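Droltirus Worktop Panels — Ullcombe Range

Matte solid worktops for kitchens, utility rooms, workshops and classrooms

Product code: 646
Standard depth: 646 mm
Thickness: 20 mm
Finish: smooth matte, both faces
Colours: Slate Grey, Chalk, Fen Green, Black
Edges: square, eased or bullnose
Supplied: cut to length, edges finished, underside sealed

The Ullcombe is our general-purpose worktop. It is one solid material all the way through, so a cut edge is the same colour as the top and there is no strip to peel away at the front. We have made it at the Fultville works since the first Droltirus price list, and the recipe has changed once in that time, when the old brown was dropped and Fen Green came in.

Panels are pressed in batches. Shade can vary slightly from one batch to the next, and this shows most in Chalk. If you need several lengths for the same room, please order them together and tell us they will be joined. We will cut them from one batch and mark the ends so that the fitter can see which goes where.

Choosing a colour

Slate Grey is the most popular and usually the one in stock. It hides pencil marks and small scratches better than Black, and it does not show flour or plaster dust as badly. Chalk makes a dark room lighter but will need wiping more often, especially next to a kettle or a coffee machine. Fen Green is a dull green, closer to grey under warm bulbs. Ask for a sample before you order it. Screens differ a good deal and we do not take back cut panels on grounds of colour.

Samples are 100 mm square and free for the first two. They come with an eased edge on one side and a square edge on the other three. Leave them on the existing worktop for a day or so and look at them in the morning and again with the lights on.
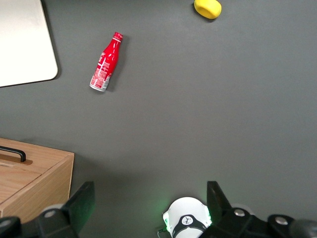
The matte surface is sanded to the same grade across the whole panel. It will pick up a slight sheen over the years in the places where hands and sleeves rest, usually along the front edge. Some people like this. If you don't, go over the whole top with the grey pad in the care kit, using light circles and plenty of water, and the finish will even out again. Don't work on the shiny patch alone or you will end up with a dull one in its place.

Heat, water and stains

Ullcombe panels will take a mug or a warm plate without a mat. Use a trivet for anything straight from the hob or oven. A very hot pan can leave a pale ring, and a ring that has gone below the surface has to be sanded out by a fitter.

Water does no harm to the top or the edges. Sink cut-outs should still be sealed on the inside face before the sink goes in, mainly to protect the cabinet underneath. Tea, red wine and cola wipe off with a damp cloth if caught the same day. Turmeric and hair dye are harder. Try a paste of bicarbonate of soda, leave it for a quarter of an hour and rinse. Do not use oven cleaner, paint stripper or drain cleaner on any colour.

Cutting and fitting

The panels can be cut with ordinary woodworking tools, provided the blades are sharp and carbide tipped. Support the panel on both sides of the cut. Inside corners need a radius of at least 7 mm, because a sharp inside corner is where a crack will start. Leave a small gap at the walls for movement and fill it with flexible sealant.

Cabinets must be level before the top goes on. Battens should be no more than 400 mm apart, or closer under a heavy vice or a mixer. Bond the panel to the battens with dabs of silicone. Do not screw up into the panel without the brass inserts — the thread will pull out sooner or later.

Joints are glued with the two-part adhesive supplied, which is coloured to match. Clamp overnight. Essam Metwally in our technical office has written a fitting sheet with drawings of the usual joints, and a printed copy goes out with every order. He can also be reached by telephone on weekday mornings if your room is an awkward shape.

Overhangs

An overhang of up to 150 mm needs no support. For a breakfast bar or a desk end, use the Bunnag bracket, which is sold in pairs and comes in black or bare steel. It sits flush under the panel and leaves room for knees.

Delivery and collection

Made-to-length panels leave the works in three weeks. Stock lengths in Slate Grey can be sent sooner. Panels are heavy and travel on edge in a timber crate, so two people are needed at your end to lift them off. The driver will deliver to the kerb only. Orders over £500 are delivered free on the mainland.

You can collect from Fultville by arrangement, including Saturday until noon. Bring a van with a flat side to lean the crate against. For trade accounts and school orders, please ask for Rachid Zaki.

Also in this range: upstands, window boards, care kit, Bunnag bracket (pair), colour-matched adhesive, brass inserts.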